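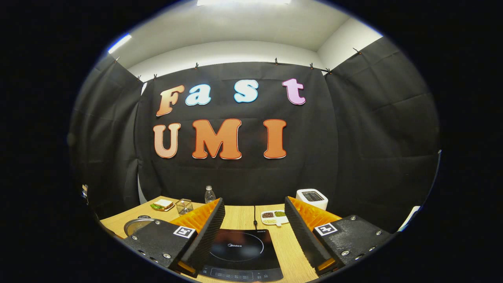
Two weeks in with the hand-held gripper kit from Pilarstead, quick notes before I forget the lot. More in November if I get time.

Price first, everyone asks. 198 a month to hire, or 2,000 to buy outright. I'm hiring. Freight on top, which I missed on the quote. My own fault.

Setup was easier than the Etik one we had last year. Two fingers, orange ribbed pads, a square marker on each plate. Screws all on show so you can get at them with a normal driver. Good. The Etik had that daft clip-on cover.

Kitchen jobs so far. Cooktop in the middle of the table, toaster, beans in a divided tray, sandwich on a plate. Black curtains clipped up round the bench, dark cloth behind the work makes my life easier later on.

Pads are the best bit. Soft, grippy, ridges on the diagonal. Haven't tried the harder ones Prisodance sells, might order a pair.

Gripes. It's heavy by lunch, my wrist is cooked after 100 goes at the same task. Manual is 2 pages and one of them is the warrenty. Wide lens bends everything near the sides, so keep your small stuff near the centre. Support answered at 9 at night though, so fair play to them.

Would I buy it? Probaly, once the hire runs out. Want to try the Sithole one first, their waiting list is long and I'm still on it.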